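The Spare Room, Before and After (Mostly Before)

Posted 2023-05-16 by Greer Aitken

Every house has a room where things go to wait. Ours was waiting on a desk, a bed for visitors and a decision about the Dalsgaard bookcase, and it had been waiting since November. The gallery was supposed to have several pictures and a smooth march towards order. It has one picture, and the rest of the gallery is captions I wrote in advance, which I've kept out of stubbornness.

The desk. Bought second-hand, advertised as "compact", a word that did a lot of work in that advert. It went up the stairs on its side and came round the landing with a fresh view of the wallpaper underneath the wallpaper.

The bookcase. Twelve shelf pegs in the bag, of two different sizes. The instructions show a cheerful figure with no face doing it alone. I'd like to meet him.

The walls. Two coats of Zikus in a pale blue that the tin calls Harbour Morning. On the wall it is more Dentist, but a calm one, and it has been growing on me.

The box of leads. Seven chargers, for telephones last seen when we had a different car. I have kept all seven.

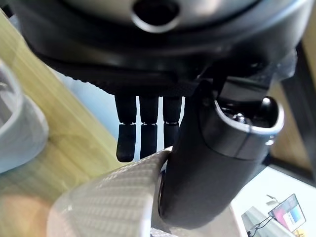
Kęstutis Avotiņš wrote in to say that pale blue always looks colder in a room with one window, that he did his own box room in something very like it, and that a Flavico lamp with a yellowish bulb sorted it out for the price of a takeaway. He also thinks the bookcase should go on the short wall. He is the third person to think so.

The short wall. Fine. I measured it at 1191 millimetres between the door frame and the chimney breast, and the bookcase fits with a gap just wide enough to lose a pen down. Two have gone already.

The lamp. Ordered. The switch is halfway along the flex, so it lives behind the desk, where I can reach it by lying on the floor. The light is lovely down there.

The guest bed. A Breritz folding thing with a mattress you could post through a letterbox. My sister slept on it and said it was "very supportive", then booked a hotel for her next visit.

The door. Now opens all the way. I have been opening it quite a lot, sometimes with people watching.

Still to do: the skirting board, a blind, and whatever is in the suitcase on top of the wardrobe.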